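Visit to the Howlader building, Plestedberg
May 26, 2024

A party of 22 members of the Tronon society visited the former Howlader premises in Plestedberg, at the invitation of the Hurnosmont trust. The tour lasted two hours and began in the large open room, where the walls are white and a section of red-brown brick has been left exposed. 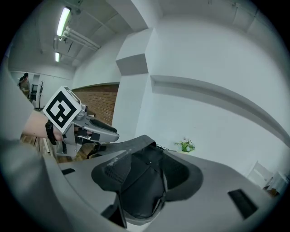
Members asked chiefly about the brickwork and the tall white pillar - both will remain under the present plans. The party then proceeded to the yard. A further visit is proposed for next spring.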